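Skendcombe Developer Console: Set-up Guide

Section 4. Preparing an App for Release on Two Stores

This section explains how to connect a finished build to both supported app stores and how to schedule a first release. Complete Section 3 (Accounts and Roles) before you begin. You must be signed in with an Owner or Release Manager role.

4.1 Create the release record

1. Sign in to the console and open the Projects page.
2. Select the project you want to release. If the project was imported from Cletberg, confirm that its status reads Converted.
3. Select New Release and enter a version name. The name may contain up to 30 characters, including spaces.
4. Under Platforms, select both stores. Each platform receives its own build slot.
5. Select Save Draft.

Note: A draft release is visible to all members of the project. It is not sent to either store until the steps in 4.4 have been completed.

4.2 Upload the builds

1. Open the draft and select the first build slot.
2. Choose the signed package from your computer. Unsigned packages are rejected at upload.
3. Wait until the progress indicator reaches 100 percent and the slot displays Received.
4. Repeat for the second slot.
5. Compare the version numbers shown in the two slots. They must match the version name entered in 4.1.

Caution: Do not close the browser window during an upload. An interrupted upload must be started again from the beginning, and the partial file remains in project storage until it is deleted by an Owner.

4.3 Add the store listing

Listing text is stored separately from the builds, so that it can be edited without a new upload. Text entered in the Shared tab appears in both stores. Text entered in a platform tab replaces the shared text for that store only.

1. Open the Listing page and select the Shared tab.
2. Enter the short description, the full description and the support address.
3. Select Add Media and upload at least one header picture in landscape format.
4. Use the preview panel to check how the picture is cropped on phones and tablets. 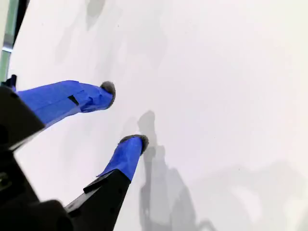 Figure 4-1. Blue-wrapped gripper fingers with gray pads, white background.

5. Open each platform tab in turn and enter any text that applies to that store alone.
6. Select Check Listing. Fields that do not meet a store's rules are marked in red.

Note: The checker reviews length and format only. It does not review claims made in the description, and the publisher remains responsible for their accuracy.

If the listing will be offered in more than one language, add each language before selecting Check Listing. Languages added later are checked separately and may delay the release.

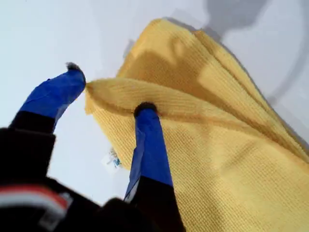
Translated listings inherit the media of the default language unless other media are supplied. To supply other media, clear the Use Default Media box on the language page and repeat steps 3 and 4 above.

4.4 Schedule the release

1. Open the Schedule page and choose Manual or Timed.
2. For a timed release, enter the date and time. All times are shown in the project time zone, which is set by the Owner.
3. Under Rollout, choose the share of users who will receive the version first. The default setting is 70 percent for updates. New apps are always released to all users.
4. Select Submit for Review. The draft is locked, and a review entry is created for each store.
5. When both entries read Approved, select Confirm Release. Timed releases begin at the scheduled hour once confirmed.

Caution: Withdrawing a submission cancels the review in both stores. Your place in the review queue is not kept.

4.5 Replace media after submission

Media may be replaced while a release is under review, provided that the listing text is unchanged.

1. Open the Listing page and select Media History.
2. Select the item to be replaced, then select Upload Replacement.
3. Enter a caption and select Apply.

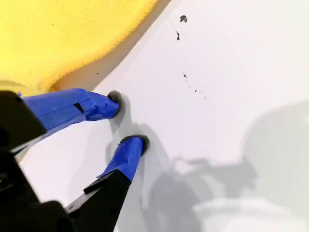
Figure 4-2. Blue-wrapped gripper, rounded black tip against a white surface.

Projects that use the Baxter reporting add-on must refresh the report templates after any media change. Instructions are given in Section 7. Users of the older Mirno add-on should refer to Appendix B.

Section last revised: Dec 20, 2025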